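About Dekar Paint and Paper

Dekar Paint and Paper is a family-run decorating supply store in Imville. We sell interior and exterior paint, wallpaper, brushes, rollers and the small things people forget until the job is half done. The store opened with 6 shelves of stock in the front room of the old Gondo bakery, and we still use the bakery's back door for deliveries.

Today we carry 504 paint colors, mixed at the counter while you wait. If you bring in a chip from an old wall, we will match it as closely as we can - a piece the size of a quarter is enough. 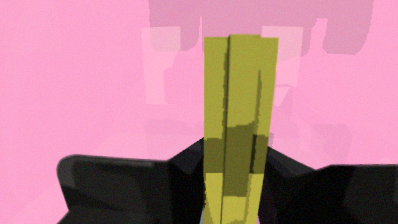 Our staff of 13 includes two people who hang wallpaper and can give you a price for a room. We also run a short evening class on prep work each May.

We moved to the Peng Street building when the bakery lot was sold. Parking is behind the store, and the side entrance has a ramp. Contractor accounts are open to any licensed painter in the county.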